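Print this page | E-mail this page

README: Starley shelf restock set

Thu 16 June, by Roscoe Whitfield

G'day, and thanks for grabbing the files! I look after the returns and display bench at Trosusport, and I got talked into writing this up seeing as I've worked next to the Starley cell longer than anyone. If you want the maths, ask Attila Dudás. I'm the bloke who used to do the shelves by hand.

There are 399 episodes in this release, all of them small toys going on or coming off a two-tier shelf. Two arms, one cell. Either arm can do the handling, so please don't filter on the right one only (I did that at first and lost a heap of good runs). 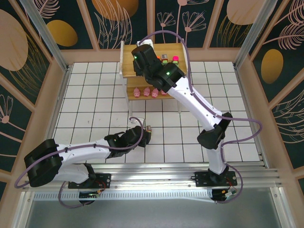
## What's in the folder

- episodes/ has the joint and gripper logs, one file per run
- video/ has the fixed view, colour only
- notes/ has my comments, typos and all

The labels say "upper" and "lower" for the boards. Pigs are labelled "pig" whatever spot they're in, and all the blocky bits are just "block" plus a colour. Győző Szűcs wanted finer names and he's probably right, so that's on the list for November.

## What it's changed for us

My wrists are better, for starters! I used to spend most of a shift reaching and sorting, and now it's more watching, resetting and writing up the odd ones. Chaiwat Wannasri moved over from packing and does two resets a week with me. He likes it more than I do. I miss the chat at the old bench, and I've told management so.

We did get it in writing that shifts wouldn't be cut during the trial. What comes after that is still being argued over, so don't go quoting this set as proof of anything about jobs.

## Known problems

Grip labels are patchy wherever an arm blocks the view of the toys. Treat those as unknown.

Contact: Roscoe Whitfield, display bench | © Trosusport | Back to top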